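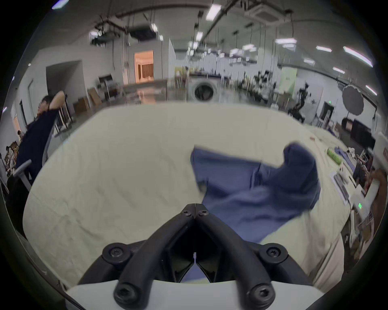 The main table in the workroom at Pacheco, with a navy garment on the cloth and the washer at the back of the room.

Jududeck Clothing Reuse
Progress report to the Vivus Fund
Submitted 1st May

What this report covers

The grant from Vivus pays for the fit-out and running of a workroom where donated clothes are checked, washed, folded and packed for families in the Trarkitano district. Our first report dealt with the lease and the plumbing. By the time of that report the room had water and power but very little in it. In this reporting period we set up the work area, started taking in clothes on a regular basis and sent out our first packed boxes. The sections below follow the order of the work plan attached to the grant agreement.

The room

The room is one large open space. The application proposed putting up partitions to make a separate laundry area and a separate packing area. We dropped the partitions after the first few weeks of use. People carry clothes back and forth all day, and every wall would have meant another door to get through with full arms. The money set aside for partitions has not been spent and we ask below to move it to another line.

The washer, a front loader, stands behind the long counter. Clothes that come out of it go onto the counter first and are shaken out there before they go anywhere else. The counter came with the room. We had planned to take it out, but it is solid and at a good height, so it stays.

Shelving is in place. At the moment the shelves hold a mix of things, including supplies that should have a home of their own, and sorting them out is on the list for the next period. Cardboard boxes are kept stacked on the floor with a wheeled metal cart beside them. The cart is used to take packed boxes out to the loading door. It was bought secondhand and one wheel pulls to the left when the load is heavy.

The table

Most of the work happens at one large table covered with a cream cloth. We tried it bare first. Knits and thin synthetics slid around on the hard surface and folding took longer than it should. A cloth gives enough grip to hold a sleeve flat while the other one is brought across. The color also matters a little. Stains, loose threads and missing buttons on dark clothes are easier to spot against something pale.

The drawback is that the cloth wrinkles. It shifts when heavier items like coats and jeans are dragged across it, and by the end of a session it needs to be pulled straight again. We have tried clips at the corners, which helped for a while but caught on sweaters. A fitted cover with elastic underneath would solve this and we have asked a local upholstery shop for a price. Until then the cloth is smoothed by hand and washed with the last load.

Small items gather along the sides of the table. We would like to keep the middle clear for clothes at all times, and mostly that works. A narrow side shelf for bottles and other small things was in the original layout drawing and has not been built. We now think it is worth doing.

How clothes move through the room

Bags are opened at the door end and emptied into bins. Anything wet, moldy or badly torn is taken out right away and goes to textile recycling. The rest is sorted into darks, lights and delicates and washed. We wash everything, including clothes that arrive clean, because it is simpler to have one rule.

After drying, each piece goes to the table. It is laid out, checked on both sides and given one of three outcomes: pack, mend or recycle. Pieces to be packed are folded and placed in piles by type and size. Shirts are folded to a standard width that matches the boxes, so that two piles fit side by side without being pushed in. Pants are folded in half and then in thirds. Socks are paired and banded. Children's sizes are kept apart from the start, since they are the ones most often requested and the easiest to lose in a pile of adult clothes.

Each box holds 30 items. We began with larger boxes, but they were too heavy to lift safely when they held jeans, and they sagged when stacked. A list is taped inside the lid with the type and size of what is in the box. Partner agencies told us that an outside label was less use to them than a list, because they open the boxes anyway and hand out clothes from them directly.

Mending has turned out to be the slow part. The plan assumed that mending could be done at the main table between loads. In practice a garment that needs a button or a hem sits to one side until someone has time, and the side pile grows. We now keep the mending in a lidded bin and set aside one session a month for it. We will report on whether this clears the bin.

Results against targets

The target for this period was 1000 items packed. We packed 900. The shortfall comes from the first three weeks, when the washer was connected but the drain needed to be redone and we were able to run only small loads. Since the repair the weekly output has been at or above what the plan called for, and we do not expect to ask for a change in the yearly target.

The plan called for 15 agencies and schools to be signed up by the end of the grant year. All of them have now signed, earlier than planned. Not all have placed an order. The schools have asked for deliveries to begin shortly before the fall term, and we have told them we will hold children's boxes for them from July on.

Donations have been steady. We receive more women's clothing than we can place and too little men's work clothing, plain dark shirts and pants above all. The next donation notice will say so in the first line. Earlier notices asked for "clean, wearable clothes" and that is what we got, but the mix did not match what people needed.

Spending

Spending on rent, utilities and detergent is in line with the budget. Shelving came in under budget. Repair of the drain was not budgeted and was paid from the contingency line, which is now close to used up. Full figures are in the attached table.

We ask for approval to move the unspent partition money to two uses: the side shelf and fitted cover for the main table, and a second drying rack. Drying is the step that holds up the others when the weather is damp. Clothes wait for space on the rack and the table stands idle — then everything arrives at the table together late in the day. A second rack would even this out at a low cost.

Problems and changes

Seating. The application listed only stools. People who sort for a full session asked for chairs with backs, and we have added office chairs. Folding is done standing by most, sitting by some, and the table height suits both well enough.

Lint. A good deal of lint and thread ends up on the floor around the table. Sweeping at the end of the session was not enough and we now sweep at midday as well.

Box supply. The grocery store that gave us boxes has moved to reusable crates. We have enough boxes for this season and are looking for another source. If none is found we will need to buy them, and we would include that cost in the next budget.

Work for the next period

Build the side shelf and fit the table cover, if approved.
Clear and relabel the shelves, with cleaning supplies kept on the lowest one.
Replace the bad wheel on the cart.
Begin packing children's boxes for the schools.
Send out the new donation notice.
Run the monthly mending session and record how many garments go back into packing.

The next report will include comments from the agencies that have received boxes. A feedback form went out with the latest delivery, and the first few have come back.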